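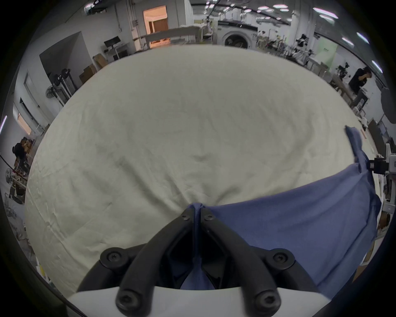

Blue cloth and cream sheet, with the washing machine behind.

Dreldale Residents' Forum > Shared Facilities > Linen and laundry

Brullance_House wrote:
Members are reminded that sheets should be folded before they are returned to the linen store. The store received 59 items in December, and many had been pushed on to the shelf unfolded. Blue cloths are to be kept apart from the white and cream bedding at every stage, including on the table.

karano_flat9 wrote:
I support the request in general. I would ask, however, whether separate folding is necessary. A cloth laid over a sheet does no harm provided that both are clean and dry.

Brullance_House wrote:
The concern is dye. Three cream sheets were withdrawn last winter with blue marks along the hem. The rule will stand for the present.

lie_tenant305 wrote:
With respect, those marks came from a mixed wash at 60 degrees and had nothing to do with folding. I raised this at the time. A notice beside the machine would be of more use than a rule about the table.

karano_flat9 wrote:
Agreed. May I also ask how the large sheets are to be folded by one person? The creases in mine never come out.

lie_tenant305 wrote:
Spread the sheet flat, smooth it from the middle outwards, then bring the long edges together. Two people make a better job of it - particularly with the double size.

Brullance_House wrote:
The point about the wash is noted and a notice will be drafted. Until it is displayed, members are asked to continue keeping the colours apart.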